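How your kidneys clean your blood

Put your hands on your back, just under the last ribs. Your kidneys are inside, one on the left and one on the right. They have the shape of a bean, and each one is as big as a computer mouse. The right kidney is usually a little lower than the left one, because the liver is above it and takes much space.

Many children think that the kidneys make pee and that this is all their work. It is true that they make pee, but the pee is only what is left at the end. The real work is to keep your blood clean and to keep the right quantity of water in it.

Why does blood get dirty?

Your body is busy all day and all night. Your muscles move, your hair grows, your food is broken into small parts. When the body uses these parts, some waste stays over. One kind of waste is called urea. It comes from protein, and protein is in eggs, beans, fish, meat and milk. Urea is not dangerous when there is only a little of it. If it stayed in the blood for many days, you would feel very tired and sick.

The blood carries the urea to the kidneys through a wide blood vessel. Inside the kidney this vessel divides into thinner ones, like the branches of a tree, until they are much thinner than a hair.

A million small filters

At the end of the thin vessels there are the filters. A filter of the kidney is called a nephron (say: NEF-ron). One kidney has around a million of them, and you can see them only with a microscope.

Every nephron has two parts. The first part is a little ball of blood vessels. The walls of these vessels have very small holes. Water, salt, sugar and urea can go through the holes. Blood cells are too big, so they stay in the blood.

The second part is a long, thin tube. The water with everything in it runs through this tube, and now the kidney does something clever. It takes back the things that you still need. All the sugar goes back to the blood in a healthy child, and also most of the salt and most of the water. The urea mostly stays in the tube, together with a bit of water. Now it is pee.

Dessert goes through the kidneys too
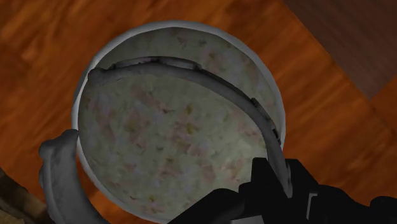 A tub of ice cream with small pink and yellow bits in it.

When you eat something sweet, the sugar comes first to your stomach and then to your gut. From there it goes in the blood. The blood brings it to all parts of the body, and so it comes also to the nephrons. The sugar falls through the holes of the filter, but the tube catches it again. Your body does not like to lose sugar, because sugar gives energy.

Some people have an illness with the name diabetes. They can have so much sugar in the blood that the tubes cannot take all of it back. Then there is sugar in the pee. A doctor can find this with a paper strip that changes its color.

Where does the pee go?

From each kidney a tube goes down to the bladder. This tube is called the ureter. The bladder is a bag made of muscle, and it gets bigger when it fills. When it is rather full, it sends a message to the brain, and you know that you have to go to the toilet.

Please do not wait too long when you feel this message, also when you are in the middle of a game.

Why is pee sometimes dark?

On a hot day you sweat and lose water through the skin. The kidneys notice that there is less water in the body, and they keep more of it. The pee becomes dark yellow. When you drink a lot, the kidneys let more water go, and the pee is very light. Dark pee often means that it is time for a glass of water. Some foods can change the color as well. Red beets can make it pink!

Can a person live with one kidney?

Yes. Some people are born with only one, and many of them find it out only when they are adults. The one kidney grows a bit bigger and does the work of two. A healthy person can even give one kidney to somebody who is ill. This is called a transplant.

If both kidneys stop working, a machine can clean the blood. This is called dialysis (say: die-AL-ih-sis). Many patients go to the hospital for it three times in a week, and they sit in a chair for some hours while the blood runs through the machine and back in the arm. Children can often read, draw or do homework during this time.

Words to remember

Urea: waste that comes from protein
Nephron: a very small filter in the kidney
Ureter: the tube from the kidney to the bladder
Dialysis: cleaning the blood with a machine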